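Blog

By Mathis Vasseur
2020-01-14 | 11 comments | 41 shares

We use cookies to keep this site running and to remember your settings. By continuing to read you agree to this. OK / Manage

The robots on second shift

I've put off writing this one for months, mostly because every time I mention work to my family I get the same question (are they getting rid of you?) and I got tired of answering it over dinner. So now I can just send people a link!

For anyone new, I work at Guillot, at the Tesville building, and I've been there long enough to have a favorite chair in the break room. What we do is put together mixed orders. A customer wants some of this and some of that in one box, and somebody has to take the some of this and the some of that and put it in the box. For years that somebody was me and whoever was on the line with me. On a good day the whole building got 3,000 boxes out the door and on a bad day we didn't talk about it.

Last May they brought in arms. Not a huge row of them like in car commercials, just a small setup at the end of the building, with tables. The plan came down from the Bristbridge office in a slide deck with a lot of arrows in it. I remember one slide that said "people move up the value chain" and Roel, who sits next to me at everything, wrote "which chain" on his notepad and slid it over. I had to pretend to cough.

What I figured would happen was that they'd switch the things on and we'd all stand there with our hands in our pockets. What happened was a lot slower and a lot stranger than that. A robot has to be shown what to pick up, and how, and then shown again with the thing turned sideways, and then with another thing next to it. Somebody has to set all that up, and reset it, and write down when it goes wrong. That turned out to be us. I've spent whole shifts putting fruit back in a bowl. My mother asked what I did at work and I told her and she went quiet on the phone for a bit. 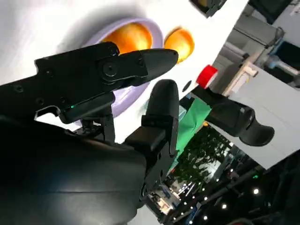
What changed for the rest of us

Okay, so the practical stuff first. My shoulders feel better. I used to go home and lie on the floor, and I don't do that now except when I want to. I walk less, which I did not expect to miss, but I do, and I've put on a little weight (the vending machine is closer to the new stations, and I blame it completely).

The pace is different too. On the line you had a rhythm and you could let your mind go anywhere. I planned an entire deck for the back of my house that way, down to the screws. Working alongside the arms you have to pay attention the whole time but there isn't much to do with the attention. You watch a gripper come down on an orange and you're leaning a little in your seat like you're bowling. Then it's on to the next one. By the end of a shift I'm tired in a way I can't really explain to anybody who asks, my eyes mostly.

Round things are a pain, by the way. So is cloth. I never gave a second's thought to how I pick up a rag, I just grab it, and now I have opinions about rags. Roel has more of them than I do. He got so good at guessing which tries would fail that the engineers started asking him before they ran anything, and he'd say "too low" or "it'll roll" and go back to his coffee. They finally gave him a different title for it. Roel Van Dijk, cell lead! He got a new badge and a raise that he says is big enough to notice and small enough to complain about.

Not everybody got a Roel ending, though, and I don't want to skip that. There were 88 of us on the floor when this started. Nobody was let go outright, they kept their word on that part, but when people left they weren't replaced, and the temps who always came in for the holidays didn't get called this time. Some of those folks I'd seen every winter for years. A few of the older packers moved over to the Plerkberg building, which still does everything by hand, and it's a longer drive for them. One of them told me she'd take the drive over staring at a table all day and I can't say she's wrong.

The other thing is the talking. We used to stand across from each other, and you'd hear everything, whose kid was failing math, whose truck was making the noise again. The new stations all face the same way. I brought it up at the meeting in the fall and the manager wrote it down, and then in the spot where it should have been in the notes it said "ergonomics." So I'm going to bring it up again.

Would I go back? I go back and forth on it. My shoulders vote no. I'd like the old line back on maybe one day a week, with the radio on. I am learning things, and I can fix a jam now without calling anybody, and I know what half the error messages mean. Roel says the other half don't mean anything.

Training on the second batch of stations starts soon and I've signed up to help teach it, so if you see me looking nervous, that's why. I have to make slides. I'm leaving out the arrows.

11 comments

Recent posts
The deck, part four: I bought the wrong screws
Soup for people who work nights
My truck is making the noise now
Things I found in my locker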